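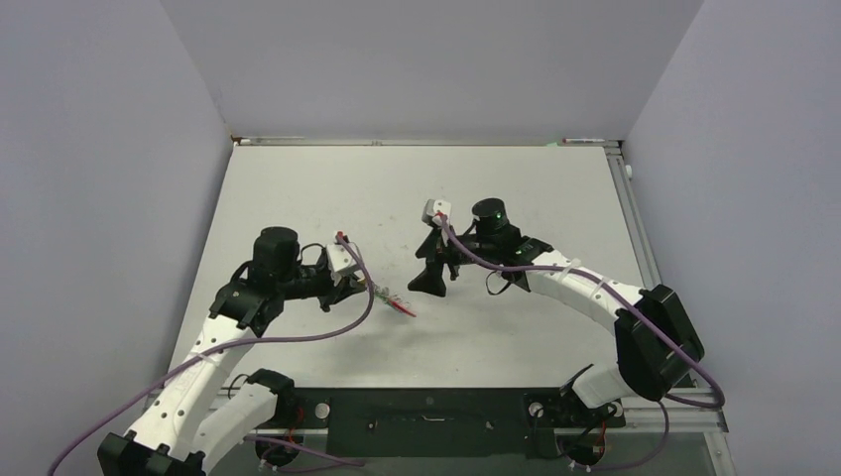 Segmentation drops thin transparent parts (two-arm cell)
Asked by Ruby-Lee Henare

Grirna 4, fixed camera. Small clear items on the white table come back as two or three fragments, and the planner takes the red end as the whole object. Grasp is 53 mm off. Min cluster size is 229.

Rawiri Rewi
Try better lighting.

Maxine Trevaskis
Depth is dropping out on the clear section. Set merge_gap above the length of the hole and fit one axis through all fragments – then grasp at the midpoint. Lower the cluster size to 61 first.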